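The case for fixing a bag

My bag is older than my last two jobs. The zipper went in June, and I did what most people do now, which was to open a shopping site and look at new ones. I had one picked out before it crossed my mind that only the zipper was broken.

I think we replace things too quickly, and I think price is only part of the reason. The other part is that repair has become hard to find. In Stemesbridge there used to be a counter at the back of Dehghan where you could hand over a bag or a pair of boots and get them back by Friday. The counter closed and a phone case display went in. The nearest one left is in Zostton, a bus ride away, and it shuts at four.

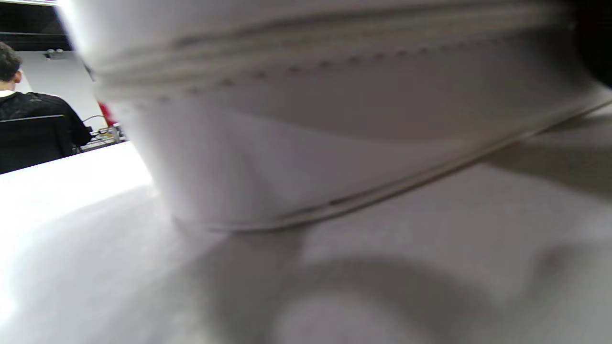 A raised seam in a slightly warmer shade than the panels beside it.

I took the bus. The new zipper cost 19 dollars. The replacement bag I had been looking at, from Holtano, was 129.98 with shipping on top. The repair took two visits, and I count that as a real cost. Someone working shifts may not have two free afternoons, and I don't blame that person for clicking the button.

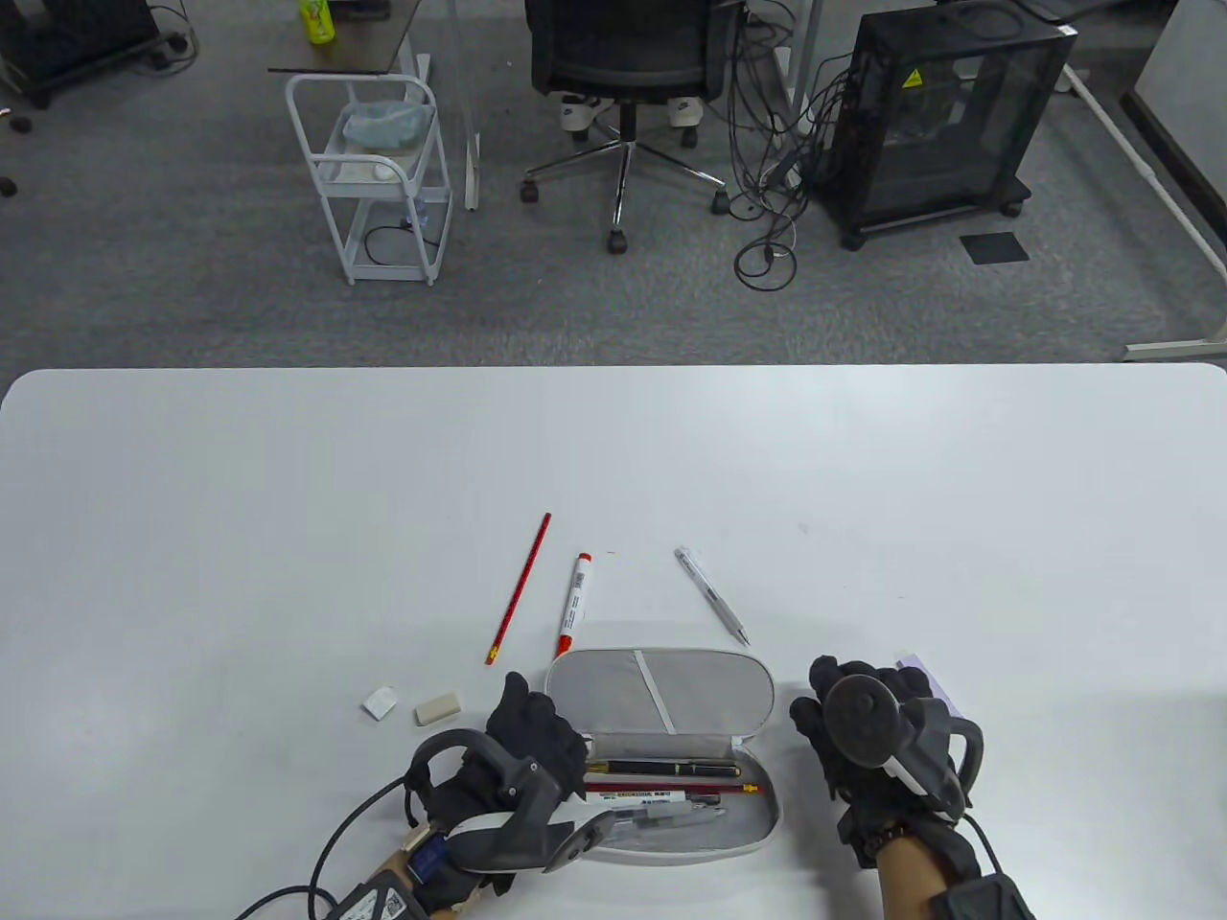

Still, the habit spreads to small things that need no trip at all. People throw out a pen when the refill runs dry. Refills are sold, but often in a different aisle, and sometimes at nearly the price of the pen. A store that wanted us to refill would hang them together. Most stores would like to sell the pen again.

Schools could do something here. I learned to sew on a button in seventh grade, badly, and I have used it every year since. My son has had no lesson of that kind. He can build a slide show on waste, and he got a good grade for it.

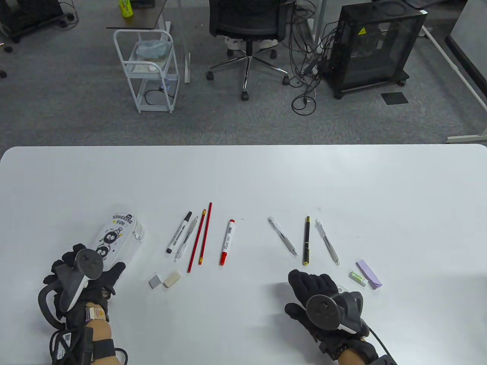 Donal Ó Riain wrote in after I made this point in an earlier column, and said I was being unfair to teachers. Every hour spent on buttons comes out of some other hour, he wrote, and parents own needles too. He is right about the needles. I showed my son how to do it that weekend at the kitchen table. It took one evening and he complained through half of it.

I would still like the town to help. A room with a decent sewing machine, open two nights a month, would cover most of what people throw away from their closets. The old library annex has the space and the lights are already paid for.

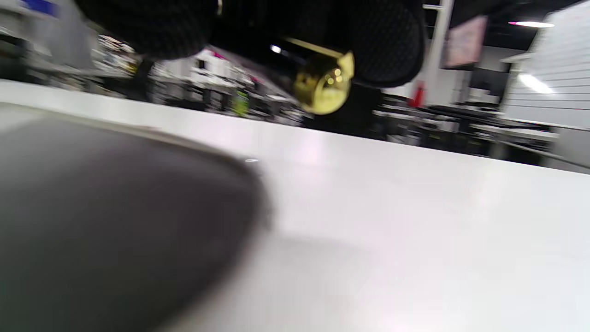 Brass-colored fitting at the end of a black shaft.

Until then, my advice is to ask the price of the repair before you look at the price of the new one. I did it in the wrong order and nearly talked myself into a bag I didn't need. Mine is on its hook by the door, with a zipper that doesn't quite match the old color.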